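ブロックの色分け、まだ終わらない

時間ないのでざっと書く。あとで直す、たぶん。

先週からずっとブロックの片付けをしてる。子どものやつ。いや半分は自分のやつ。実家から戻ってきた段ボールが2箱、押し入れの奥で潰れかけてて、開けたら中身が全部ブロックだった。袋にも入ってない。ざらーっと。底のほうに輪ゴムと、なぜか洗濯ばさみ。

で、うちにもともとある分と混ぜていいのか問題。メーカーがばらばらなんですよね。うちのはPlususの基本セットが中心で、実家のほうは何だかよくわからない。ロゴなし。はめてみると一応はまる。はまるけど固い。抜けない。爪が死ぬ。8歳の力だと絶対抜けなくて「ママこれ」って持ってくる。そのたびに台所から手を拭いて行く。夕方の一番忙しいときに。

なので分けることにした。最初は「固いやつ」と「ふつうのやつ」で分けようとして、これが大失敗。一個ずつはめて確かめないとわからない。当たり前。30分やって、お茶碗一杯分くらいしか進まなくて、やめた。

次に形で分けた。4ポッチの四角、8ポッチの長方形、それ以外。これはけっこう良かった。手が覚えるので、テレビ見ながらでもできる。ただ「それ以外」の箱がどんどん膨らむ。坂みたいなやつ、薄いの、丸いの、車輪のゴムだけ、人形の髪の毛だけ。結局「それ以外」が一番大きい箱になって、娘が何か探すときは毎回そこをひっくり返す。床が元どおり。わかってた。

三回目が色分け。いまここ。

色分けは邪道だという人がいるのは知ってる。同じ色の中から特定の形を探すほうが、同じ形の中から特定の色を探すより目が疲れるって話。読みました。Đức Đặngさんのブログにも前に書いてあって、あの方は引き出し35段を形だけで分けてるそうで、写真を見てため息が出た。うちに35段は置けません。置けるのは11個。本棚の下の段にHomariの浅いトレーを並べたら、ちょうど11個だった。縦に入れたら12いけるかと思ったけど、手前の扉がしまらない。

でも色で分けると子どもが自分で片付けるんですよ。ここが大きい。形だと「これどっち?」っていちいち聞かれるのが、色だと聞かれない。オレンジはオレンジ。赤っぽいオレンジでもめたことが一回だけあるけど、それはオレンジに入れると娘が決めた。裁定が早い。

洗うかどうかも悩んだ。実家の分はべたついてたので洗った。洗濯ネットに入れて、ぬるま湯と台所洗剤で押し洗い。洗濯機は使ってない。前に一度やって、音がすごくて下の階が気になったので。お風呂の残り湯でもいいと思う。すすぎは2回。乾かすのが問題で、裏側のくぼみに水が残る。バスタオルに広げて、途中で一回ひっくり返して、窓際にひと晩。それでも朝、持ち上げると水がたれる。もうひと晩。急いでトレーに戻したら、次に開けたときちょっとにおった。急がないほうがいいです。急いでる人間が書いてますが。

あと数が足りない色があるのも、分けてみて初めてわかった。うちは青が少ない。ほとんどない。海を作りたいのに青がないと、娘が前からずっと言ってたのに、混ざってたときは「あるでしょ、探しなよ」と返してた。ほとんどなかった。すまん。反対に黄緑は笑うほどある。実家の箱がほとんど黄緑とオレンジで、兄が恐竜ばかり作ってたせいだと思う。恐竜の腹がオレンジだった記憶がある。

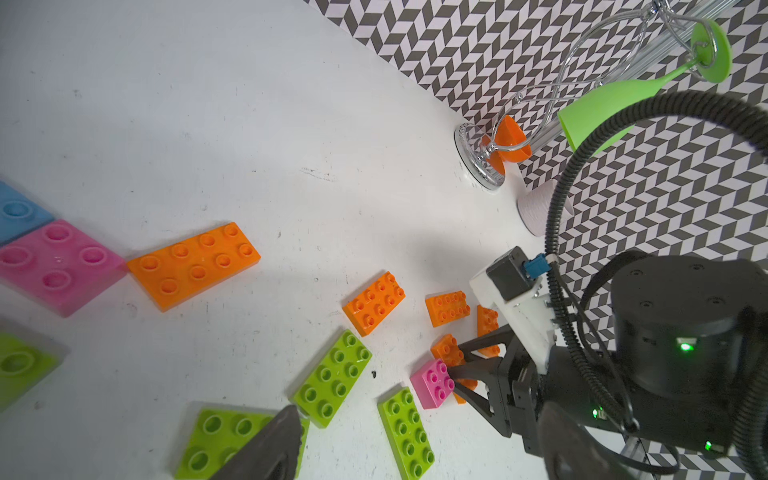 テーブルに出すのはひとつかみだけ、というルールも決めた。前はトレーごと出してて、それで帰りに混ざる。ひとつかみ出して、遊んで、足りなければまた取りに行く。めんどくさいと文句は出るけど、片付けが4分で終わるようになった。測りました。前は測る気にもならなかった。

白いところで仕分けるのもおすすめ。うちは前まで木目のちゃぶ台でやってて、茶色とか濃い色のが沈んで見えなかった。白だと薄い色まで拾える。透明のやつだけは見えないけど、あれはどこでやっても見えない。踏んでわかる。

あ、それと隣のKha Nôngさんにも少し引き取ってもらう予定。下の子がちょうどはまり始めたとかで、黄緑を袋でどさっと渡す。代わりに青が余ってたらくださいと頼んである。図々しい。でも青がほんとに少ないので。Skalleoというお店がばら売りをしてるとも教えてもらった。送料がかかるらしく、まだ注文してない。カートには入ってる。

残ってる作業。メモ代わりに。

・「それ以外」の箱の中の車輪。ゴムと軸をくっつける
・人形の髪の毛。持ち主の頭を探す
・トレーにラベル。字じゃなくて同じ色のブロックを一個貼るのがいいかも。両面テープでつくのか?
・固いやつを見つけたら別の袋へ。見つけたときだけでいい。全部は調べない(もう調べない)
・輪ゴムは捨てる。洗濯ばさみは使う

8月に娘の自由工作があって、去年はブロックで観覧車を作ると言い出して、土台が足りなくて前日の夜に泣いた。娘も私も。今年は早めに棚おろしをしておきたいというのもあって、こんな時期にやってるわけです。観覧車の次は水族館がいいそうで、だからやっぱり青がいる。

ラベルは週末にやる。両面テープ買ってこなくちゃ。買い物メモに書いてたのに今日も忘れたので、ここにも書いとく。両面テープ。あと牛乳。

お迎えの時間なのでこのへんで。誤字あったらすみまん。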